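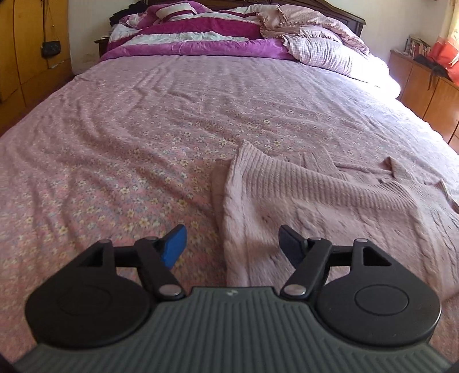
A pink flowered bedsheet on a large bed.

Why Do Sheets Wrinkle?

You make your bed in the morning. By the next day the sheet is full of creases again. To see why, you have to look at what a sheet is made of.

Many bedsheets are made of cotton. Cotton comes from the fluffy white part of the cotton plant, which grows around the seeds. The fluff is made of very thin hairs called fibers. Fibers are twisted together to make thread, and threads are woven over and under each other to make cloth.

What is inside a fiber?

Each cotton fiber is built from long chains of a material called cellulose. The chains lie side by side and hold on to each other with weak links. When you roll over in bed, you bend the cloth. Some of the links let go, and the chains slide a little. Then new links form in the new position. The cloth now "remembers" the bend – and you have a wrinkle.

Water makes this easier. It gets in between the chains and loosens the links. Your body gives off warmth and a little sweat all night, so a sheet you sleep on creases more than one folded in a closet.

How does an iron work?

An iron uses the same idea the other way around. Heat and steam loosen the links, and the weight of the iron presses the chains flat. As the cloth cools and dries, the links form again with the chains lying straight.

People smoothed cloth long before electric irons. In China, 2,000 years ago, they used metal pans filled with hot coals. In other places people rubbed linen with smooth stones or lumps of glass.

Do all fabrics wrinkle?

No. Wool is springy and often goes back to its old shape when you hang it up. Polyester is made in factories and soaks up very little water, so it stays smoother. Linen comes from the flax plant and wrinkles even more than cotton.

Try it yourself

You need 3 pieces of old cotton cloth. Leave one dry, dampen one with cold water, and dampen one with warm water from the tap. Squeeze each one into a ball and leave them overnight. In the morning, open them up and compare the creases.

Words to know
Fiber – a very thin hair or strand
Cellulose – the material that makes up most of a cotton fiber
Weave – to cross threads over and under to make cloth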